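Stuvitz Betside long table - review after a winter of use

Sep 10, 2018

I bought the Betside in January to replace two desks that never quite met in the middle. It is the largest table Stuvitz sells and it cost me 322 pounds with the legs included. The smaller Ninh was cheaper, but I wanted one long surface for cutting cloth, doing the accounts and the odd family meal.

Delivery and assembly

It came in 2 boxes. The top is heavy and you will want a second person to turn it over once the legs are on. The instructions are drawings only, and the drawing for the cross rail shows it the wrong way up. I fitted it, took it off again and fitted it properly, which added half an hour to the job. All the bolts were in the bag and the holes lined up. The hex key supplied is soft, so use your own if you have one.

The feet screw in and out to cope with an uneven floor. Mine needed most of their travel at one corner. Check them again after a week, as two of mine had worked loose.

The top

I went for white. Stuvitz also does a grey and a dark brown, and the brown shows every crumb in the shop. White is easier to live with than I expected. Pencil comes off with a damp cloth, tea comes off if you get to it the same day, and ballpoint needs a bit of washing-up liquid. I have one faint ring from a hot pan that has not shifted.

A pale top does a lot for a dull room, and a long one is best run along a wall if you don't need to sit on both sides. 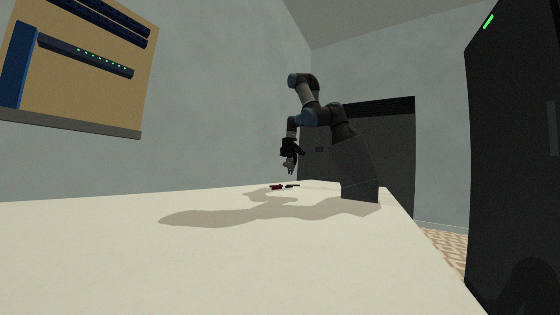
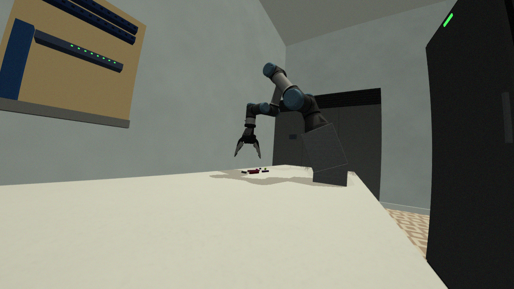
Long white tabletops in a plain room.

Stability

Leaning on the end makes it rock slightly. Leaning on the middle does nothing. I run a sewing machine on it at full speed and the far end stays still enough for a cup of tea. Stuvitz gives a limit of 100 kilos spread over the top. I have not tested that, though I have stood on it to change a light bulb.

Compared with the Gundier

A friend has the Gundier, which is the same length and a good deal dearer. The edges are rounded, where the Betside's are square and catch your wrists if you type for long. The Gundier also has a cable slot. Otherwise I could not find much to choose between them, and I would sooner keep the money and buy a wrist rest.

Verdict

Four out of five. I have taken off a point for the edges and the cross rail drawing. The shop claims over 1,000 sold, so spare feet and bolts should be easy to come by. Measure your stairs before ordering - the top does not fold or split, and ours only just made the turn on the landing.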